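I had been told the buyer at Nurnness would give me 20 minutes. She gave me most of a morning, two cups of coffee, and a spreadsheet she made me promise not to photograph.

Nurnness packs mixed orders for small shops, the kind where a single tote might hold fruit, a couple of vegetables, a glass and a boxed gift. She runs equipment purchasing for the whole place, and this is the first year she has had a line in the budget for robot picking. I wanted to know how a person even starts on something like that.

"You start with the wrong number," she told me, laughing. "I priced the arm. I went into the first meeting so proud of my arm price! And the engineer from our Skostatham site asked me what I was planning to bolt it to."

So back she went. The version she showed me has 9 lines, and the arm is one of them. There's the gripper, then a spare gripper, then fingers (fingers get their own line, she was firm about that). There's the stand, the bins, the safety fencing, the cabling, and training for the people on shift. I asked which one had hurt the most.

"Fencing. Nobody dreams about fencing. But cabling was the one I got laughed at for, I had put in something like what you'd spend at a hardware store."

The trial setup is over at Skostatham, and she drives out there whenever she can get away. They call the project Ursu. I asked what it stood for and she said it was the name on the folder when she inherited it, and she has never asked. Ursu has one bin and one arm, and a box of test items that somebody tops up when the real orders change.

I wondered out loud whether a purchasing person needs to stand there watching a gripper go after groceries. She got quite animated about this one.

"Oh, absolutely. I wouldn't sign for a forklift I hadn't seen lift something. The first demo we had from a vendor was all cardboard boxes, same size, lined up like soldiers. Lovely demo! We ship maybe one box like that in a whole order. So now I ask for round things, and see-through things, and things that are going to end up jammed against the wall of the bin, and I want them all in there together."

Clear glass is what she asks every vendor about first. Her feeling is that you learn plenty from how quickly they change the subject. Shiny bins are her second question, and she has a quote in for duller liners that she hasn't decided on. It would come out of next year's money either way.

We got onto leasing. She had one offer from Itlow, a leasing outfit she's used before for conveyors, over 40 months with service included. She liked the monthly figure. She did not like that the fingers counted as "consumables" and were left out.

"I read that page three times. Fingers are the part that touches everything! If I'm replacing those every few weeks, I need it in the plan, I can't be going back to my boss with my hat in my hand."

She asked them to requote with up to 9 sets a year thrown in. When we spoke she was still waiting to hear.

What would she tell someone in another warehouse doing this for the first time? She thought about it while she hunted for the lid to her coffee.

"Get the floor people in before you get the quotes. Mine told me the bin was too deep for half of what we do, and I'd already priced a dozen of the things. And leave yourself some slack. I held back a chunk for stuff I hadn't thought of, and it was gone by October."

The decision on a second arm comes up with the next budget. She's asking for it, with the fencing priced in this time.
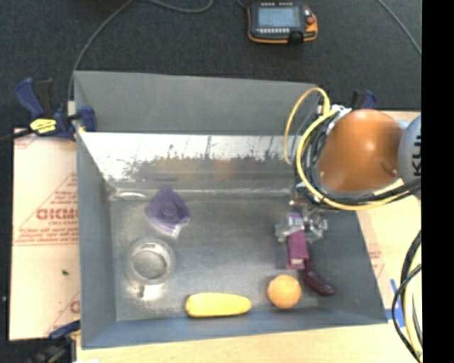
The Ursu bin at Skostatham, with the gripper over a purple box.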